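Nerkwood tightens bedroom ventilation rule for rental units

3 Apr 2026

The Nerkwood housing office has published a revised ventilation standard for sleeping rooms in rental buildings. It applies to new leases signed after the end of April and covers 34 buildings in the Ene district, most of them built without mechanical exhaust.

Under the revision, a bedroom must have either an operable window or a ducted supply vent with a balanced return. A gap under the door no longer counts as a return path. Owners must also keep a clear air space between the bed and any exterior wall, where trapped moisture tends to feed mold.

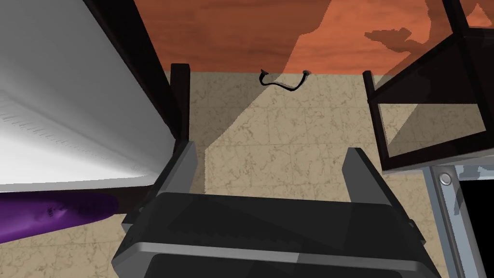
Inspection and deadlines

Each unit will be inspected two times, once in the heating season and once in summer. Inspectors will log relative humidity at mattress height and again near the ceiling. A difference of more than the permitted margin triggers a follow-up visit.

Plaster ceilings get a separate entry on the form. Staining has to be recorded by position and checked with a moisture meter before any repainting is approved.

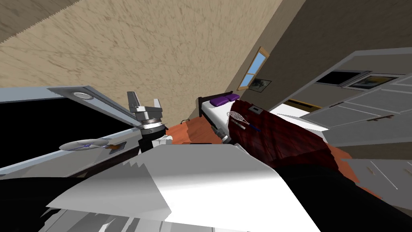
Units that fail have two months to comply. Extensions are available where ductwork has to cross a fire-rated wall, and the application must include a drawing of the proposed route.

Brenora, which manages the largest share of the affected units, said it will begin with top-floor apartments. Pruno, the other large manager in Ene, has asked for a longer schedule. The office expects to answer that request before the rule takes effect.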